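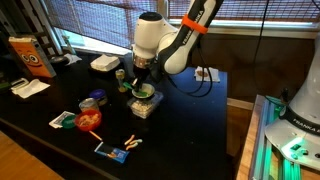 A small round bowl set on a clear plastic container, with a jar to one side.

Why dry food goes soft

Staling is two separate processes that share a name. Crackers and puffed snacks take in water from the air. Bread becomes firm mainly as its starch recrystallises, and will do so in a sealed bag.

Crispness depends on the dry solids staying in a glassy state. Water acts as a plasticiser: past a certain level the structure bends before it breaks, and the sharp sound of fracture goes. The change is steep. For the Gomasia range of plain crackers, the makers put the upper limit at 9 per cent moisture on opening day, with a target of 2 per cent at packing.

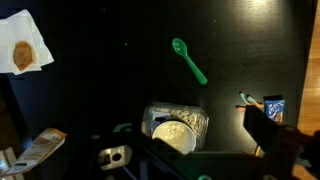
Can a soft biscuit be made crisp again?
A short spell in a low oven drives off the extra water, and the biscuit firms up as it cools.

Mixed tins are the usual fault in home storage. A moist cake kept beside dry biscuits loses water to them until the two reach the same water activity. The Faltar tin, with its inner divider, slows the exchange only if the divider seals at the rim. Tellora sells a similar tin with 16 grams of silica gel in the lid.
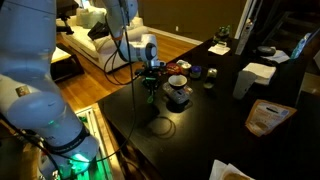
Small objects grouped together on the tabletop.

Bread should be kept out of the fridge, where its starch sets faster than at room temperature. Freezing all but halts the process.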